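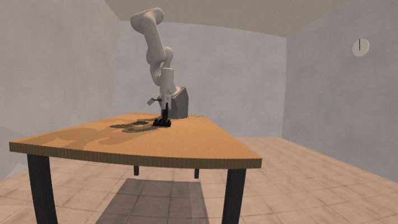
Chepkoech Shemweta
Staff writer, shop floor and automation

Wed 2 January. Cold morning, bad coffee, and I was still late for the open day at Urness. Caught Tumaini Temba in the hallway with half a bagel in his hand. He runs the simulation side of the Wurko project, and he gave me the time between two demos. Not much time.

So, first question. Why show people a simulated arm when they drove all this way?

"Because that's the work," he said. "The real arm gets maybe a tenth of our week. The rest is this. One arm, one table, one small black part. People want fireworks. I tell them, watch the fingers."

The fingers come down on the part from straight above. That's the whole demo, more or less. Temba likes it that way. He says the last inch is where everything goes wrong, and that a part with a bumpy top is worse than a smooth one becuase you never quite know where you'll touch first.

"We ran 1,048 approaches in December," he said.

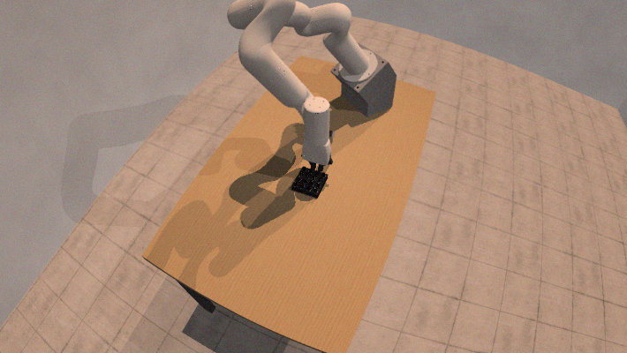 "And I looked at the bad ones myself, every one of them. 69 that I'd call ugly. Came in too fast, or came in fine and then pushed. You don't fix those by making the arm smarter. You slow down, you look at the angle, you go again."

Does anybody in the room ask about the shadows, the tiles, all that? He laughed. Kids do. The grown-ups ask about jobs.

He didn't duck that one. Kaijage, the packing firm that pays for part of the project, has 54 people on its line and wants to keep them, he says. What they want off the line is the one station where someone bends over the same tray all day. "My mother did that kind of work. Ask her shoulders."

I asked how close they are. Long pause, more bagel.

"Close in here," meaning the simulator. "Out there, I wouldn't put a date on it. The arm in here never has a loose cable."

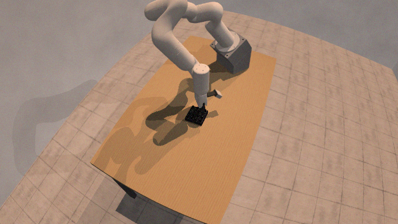 Shemweta, are you going to ask him about the noise, a woman in the second row wanted to know, since her shop tried an arm years ago and no one could hear the radio after that. Fair point. I asked. Temba said the fans on the cabinet are louder than the arm, and he'd like them in another room too.

She wrote it down. Didn't look convinced.

Then he had to go, the second group was already in thier seats.

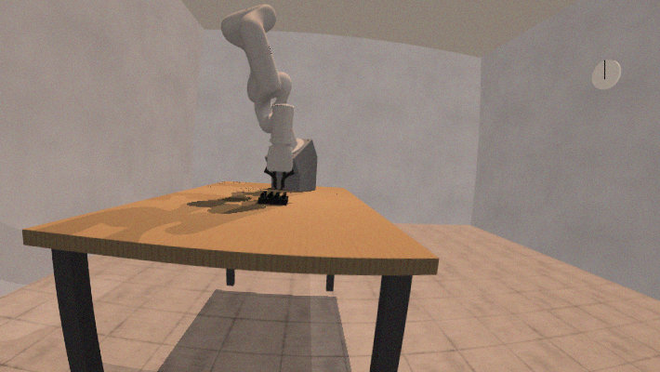

If you want to go

The next open day is at Ullden, same demo, longer question time. Free, but sign up at the front desk. Seats go fast and the parking is terrible. Temba says bring a part from your own shop if it fits in a coat pocket, he'll tell you whether he thinks a gripper could manage it.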